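Brorkar Kunov desk, white: sixteen weeks of hard use

24 Jul 2025
Filed under: Furniture, Things we bought with our own budget

I never expected to have this much to say about a desk. Our old one in room 1214 had a fake walnut top with a ridge down the middle where two halves met, and for years I rested my wrist on that ridge and thought that was how desks felt. The Kunov arrived in April, in one very heavy box, and I've been boring people with it ever since.

It's the white one. Brorkar also makes it in gray and in a pale birch color, and there was a short, polite argument over which to get. I pushed for white and I'd push for it again. Our room has one window that faces another building, so by mid-afternoon the corners are gloomy, and the new top made a bigger difference to that than the lamp we bought last year. Things show up on it. A black adapter, a red bit of something, a phone someone put down screen side up and walked away from – you spot them from the door. On the walnut I used to lose my own glasses.

We paid $237 for it from Stovora, delivery included, and it came with the hardware in labeled bags and a spare of each screw size. (Please, every furniture company, do this.) Putting it together took two of us most of a lunch break. The leg bolts go in at a slight angle and the instructions don't mention it, so if yours feel stiff, back them out and try again before you lean on the wrench. I leaned on the wrench. The thread survived and so did I.

What I love most is how deep it is. An open laptop sits in the middle and there's still room in front of it for whatever cables you're in the middle of dealing with, and room behind the lid for a power strip, plus whatever has drifted back there. On a shallow desk the power strip ends up on the floor and you spend your day kicking it. Ours lives on top now. Anyone who sits down can plug in without crawling, and I can't tell you how happy that makes my knees!

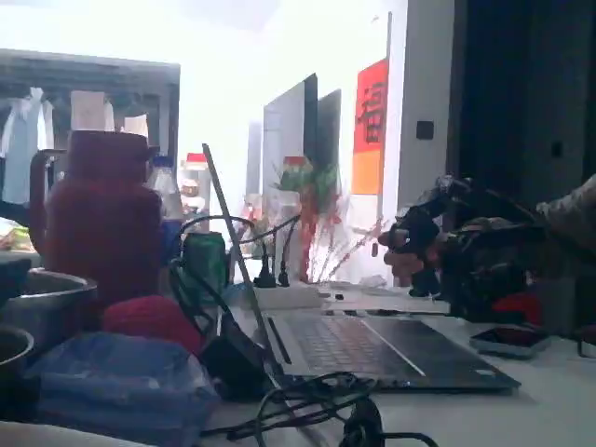

Part of that is how steady it is. I type hard, and I've worked on tables where the screen nods along with every sentence. The Kunov does wobble a tiny bit if you put your hip against the short side and push, but typing doesn't bother it and neither does someone working across from you. We did go around with the wrench a second time in the third week and got maybe a quarter turn out of each bolt. After that it settled down completely.

The surface has a very light texture. You don't really see it, but you feel it with a fingertip, and it keeps paper from skating away when the door opens. I was worried about it holding dirt. It does hold a little – pencil is the worst, and it gets into the grain of the thing and goes silvery – but a damp cloth and a drop of dish soap brings it right back. Coffee has been no trouble at all if you catch it the same day. I once left a ring over a long weekend and had to go at it with baking soda, which worked, and left no dull patch that I can find.

Metal bowls are fine on it, too. We keep ours out for snacks and small parts (not in the same bowl, please) and I was sure they'd leave gray scuffs when they got shoved around. They haven't so far. A keyboard tray from the old setup did leave one mark near the back, but that tray had a bare screw head sticking out of it and would have marked a sidewalk.

Now the glare, which is my biggest complaint. If you sit facing the window, the top throws light up at you in the late morning, and it catches on the palm rest of the laptop as well. Turning the chair a little fixes it. Some people in the room like it bright and never noticed until I brought it up, so I may have ruined it for them.

The other complaint is cables. White shows every last one of them. The Kunov comes with two little clips for the underside and they hold one thin cord each, and that's the whole cable plan. There's no tray, no grommet, no slot along the back. Brorkar sells a tray as an extra and I think at this price it ought to be in the box. We haven't bought it. What we have is a tangle, and I have made my peace with most of it, but if you're the sort of person who can't start work until the cords are tidy, add the cost of a tray before you compare this desk to others. 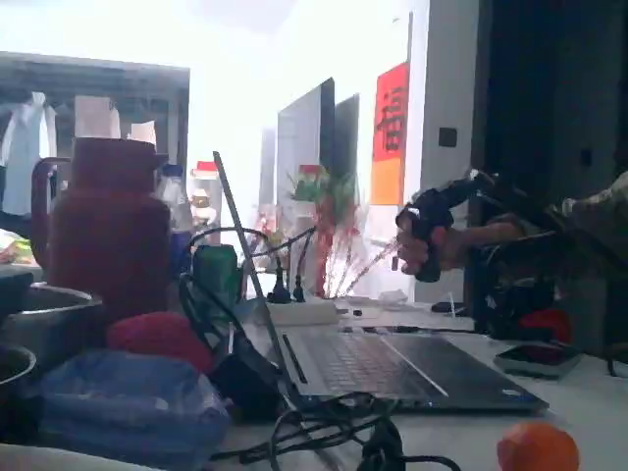 Renaud Hall Shared Workspaces Team – Equipment & Furniture Notes

Back to the good stuff. I want to put in a word for how well this desk puts up with clutter. There's always something on the left side of it: the tall maroon jug, the fuzzy red ball, a blue plastic bag that has been crumpled there so long it feels like it pays rent. And with all of that parked, the middle is still usable. On the old desk, one jug and one laptop and you were done, you had to hold your notebook in your lap.

The front edge is rounded over, just enough that it doesn't dig into your forearms. I measure every desk by this now. I went back to my desk at home and it felt like leaning on a ruler. The back edge is square, so a clamp lamp grips nicely there, and it's thick enough that the clamp doesn't bite. The corners are square as well, and I have found one of them with my hip more than once.

Weight limit is given as 2000 grams for the optional hanging shelf and the booklet is strangely vague about the top itself. We've had a box of paper and a seated adult on it (the adult was told to get down) and it didn't complain. I wouldn't stand on it. For ordinary desk things I've stopped thinking about weight at all.

Height is fixed. If you want to stand, look elsewhere, or get one of those risers. For me in a normal chair it's spot on, and the tallest person who uses the room put it up on furniture feet for a while and then took them off again, so I guess it's fine for tall people, or at least for that one.

A few odds and ends for anybody ordering:

The box is long. It did not fit in the small elevator at our end of the building and we had to go around to the freight one.

There's a smell for the first couple of days, sort of like a new shower curtain. Open the window and it goes.

The feet have plastic caps that scratch our floor when you drag it. Felt pads cost next to nothing. Put them on before you flip the desk over, while it's still upside down and easy to reach. I did not.

Keep the birch one in mind if glare bothers you. Another group down the hall has it and it's noticeably softer on the eyes, though it doesn't brighten the room the same way.

We've ordered a second Kunov, also white, to go along the back wall where the filing cabinet was. The two should line up flush on the long side, and I'm going to push for the cable tray on that one. I'll add a note here if the new one comes with better leg bolts.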